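奥拉泰·因他农说话之前习惯先把手擦干净，哪怕电话那头的人根本看不见她的手。我们约在学校的实训楼见面，她从走廊另一头走过来，一边走一边用一块旧毛巾擦指缝，走到跟前还是抱歉地笑了笑，说握手就免了吧，机油这东西，擦到第三遍才肯走。

她是弗卡索普职业学校汽修专业的老师，同时也带着学校里那个名字有点古怪的学生社团“特罗苏尔”。社团做的事情，往大里说叫装配与拆解自动化，往小里说，就是想教会一台机械臂怎么拧螺栓。今年的学生项目叫“克南斯”，十二月要在校际比赛上亮相，题目是让机器在一台真正的发动机上完成几个拆装动作。我原以为会看到一屋子人围着电脑，结果坐下来聊了大半个下午，奥拉泰老师讲得最多的还是扳手。

“很多孩子报名的时候，是冲着机器人来的，”她说，“这很好呀，我自己年轻的时候也是看见会动的东西就走不动路。可是你让他写一段程序去松一颗螺栓，他问我，老师，松到什么时候算松了？我就想，哎呀，这个问题你得问你的手腕。”

于是社团定下一条规矩，新成员进来，先上四周的手工课，不碰程序。拆的是旧发动机，用的是普通的棘轮扳手，拆下来再装回去，装回去再拆。起初抱怨的人不少。拉玛·拉瓦什德就是其中之一，她现在是项目里负责控制程序的学生，说起那段日子还忍不住要捂脸。

“我当时特别着急，”拉玛说，“我在家里把仿真都搭好了，带着电脑来的，结果老师给了我一双手套。我回去跟我妈说，我是不是报错社团了。我妈说那你就当去健身。”她停了一下，又补充道，“后来有一天我拆一个支架，扳手忽然空了一下，就那么一下，我知道螺纹松开了。我那天晚上把之前写的判断条件全删了。”

被删掉的那段程序，原先只看转动的角度。新写的这一版要看力矩变化的曲线，还要在曲线突然掉下去的时候停一停，再试探着转一点点。拉玛给这个“停一停”的动作起了个名字叫“卢”，问她为什么，她说没有为什么，就是写变量的时候随手敲了两个字母，后来大家叫顺口了，连比赛的说明文档里也这么写。

查尼达·翁西和她同组，管的是另一头，也就是把人的动作变成机器能学的东西。她性子慢，回答问题之前总要想一会儿，但一开口就停不下来。她告诉我，组里到现在一共整理了460段手工拆装的记录，每一段都要有人从头看到尾，标出什么时候换手，什么时候扶住零件，什么时候只是在找角度。

“最难标的是扶着的那只手，”查尼达说，“拿扳手的手在干什么，谁都看得出来。另外那只手呢，你说它在干活吧，它好像没怎么动，你说它没干活吧，你让它拿开试试，零件马上就歪。我们一开始都没标它，训练出来的动作怎么看怎么别扭，后来返工，把前面的全都重看了一遍。”说到返工，她叹了口气，旁边的拉玛也跟着叹了口气，两个人对看一眼，又都笑起来。

我问她们有没有为这件事吵过架。有的，而且吵得还挺凶。拉玛觉得机械臂只有一条，研究两只手是浪费时间，查尼达坚持认为，只有一条手臂才更要弄明白第二只手到底帮了什么忙，好用夹具去代替它。最后是奥拉泰老师出面，请两个人各用一只手去拆同一个零件，不许换手，也不许找人帮忙。据说她们折腾了十七分钟，谁也没拆下来。

“我也没有说谁对谁错，”奥拉泰老师说，“我就在边上喝茶。”

夹具后来是威猜·盖乌卡拉设计的。他是社团的毕业生，如今在镇上一家小加工厂上班，下了班还常常骑车过来看看。学校的经费有限，头几版夹具都是他用厂里的边角料做的，做坏了不少。他带来一个给我看，是个弯弯的小托架，边上有一道明显的锉痕。他说那是第三版，装上去以后挡住了扳手的行程，他气得当场就锉，锉完才发现方向反了。

“我在学校的时候，社团里连机械臂都没有，”威猜说，“我们那会儿拿木条和电机自己搭，搭出来的东西，抖得像筛糠一样。现在的学弟学妹条件好多了，可是我看他们卡住的地方，跟我们那时候差不多，还是那颗螺栓不肯出来。”他说这话时没有半点失望，倒像是见到了老朋友。

社团现在有十六名成员，人一多，工位就得排队。我在实训楼里待的那天下午，车间亮堂堂的，白墙下半截漆成蓝绿色，地上贴着黄黑相间的警示胶带。墙边的长工作台上装着台虎钳，工具摊了一台面，再过去的柜子上立着一套橙黑两色的悬挂总成。奥拉泰老师领着我边走边讲，讲到发动机架的时候，她放慢脚步，压低了声音，说干这个活的时候最好不要跟人搭话，因为耳朵也在用。

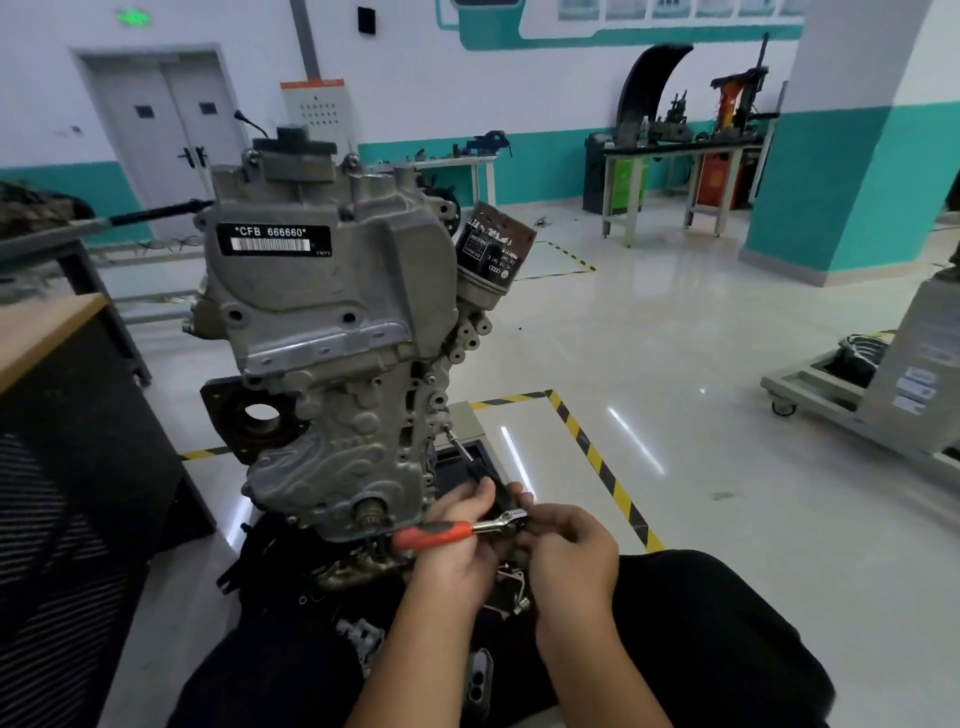

拆装练习：一手握红柄棘轮扳手，一手扶稳缸体下侧的黑色小零件。

她自己对比赛的名次看得很淡，至少嘴上是这么说的。玛拉玛·卡特内不太相信。玛拉玛是学校负责学生活动的老师，社团往外跑的手续都经她的手，她悄悄告诉我，奥拉泰老师的办公桌上压着一张赛程表，每个环节后面都用铅笔写了时间，擦了改，改了擦，纸都快破了。

“她当然想赢，”玛拉玛说，“她只是更怕孩子们为了赢，把那些慢的部分给跳过去。有一次有个家长来问，机器都能拧螺丝了，还让孩子学拧螺丝干什么。她跟人家聊了一个多小时，我在门口等她开会，等得腿都酸了。那位家长走的时候，倒是很高兴，还问周末能不能也来试试。”

我把这话转述给奥拉泰老师，她有点不好意思，说其实那天自己也没讲出什么大道理，无非是带家长去拧了几颗螺栓。家长手劲大，一上来就使蛮力，她在旁边提醒，慢一点，先听。后来那位家长真的在周末来了，带着一袋橘子。

至于十二月的比赛，眼下还有两件事悬着。一件是夹具要做到第几版才算定稿，威猜说第六版应该差不多，查尼达听了没作声。另一件是机械臂换工具的速度，拉玛想再压缩一些，又担心快了以后“卢”会误判，把还咬着的螺纹当成松开了。她打算下周把这部分单独拿出来测，已经在白板上占好了位置。

临走的时候，奥拉泰老师送我下楼，手里还攥着那块毛巾。她说下次来可以早一点，上午学生少，工位空着，她可以教我拆个水泵。我说我手笨。她说没关系，手套有小号的。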